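News from the robotics club

Well, we made it through another month, and the gripper still has both of its fingers, so I'm calling it a win! If you missed the last couple of Tuesdays, we've been working on cloth. Blocks and cups were fine last semester, but cloth is a whole different animal – it bunches up, it slides, and it never lands the same way twice. Our project name is still Promano (I lost that vote, I wanted Gilau).

The hardware crew has been fussing over the hinge and the finger pads, and I've been on the practice log, where every attempt gets a line whether it went well or badly. We're up to 893 lines now. The goal is 2,000 before the Sutska meet, and yes, I know how that sounds.
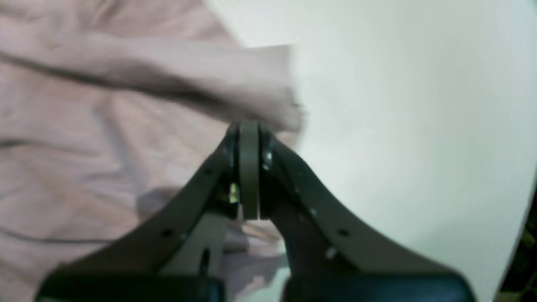 My own bad habit is closing the fingers too early. I get excited, I squeeze, and I come away with a tiny pinch of nothing. What's helped me is going slower on the way in and stopping for a breath before I close – try it, it feels silly but my last few turns went so much better. Please also keep writing down the misses! Those lines are every bit as useful to the software group as the good ones.

We have three open spots for drivers, no experience needed, and the Nkosi room is ours from 4 p.m. every Tuesday through March. Dues are unchanged. If you have old sheets or pillowcases at home, any color, bring them along and drop them in the box by the door.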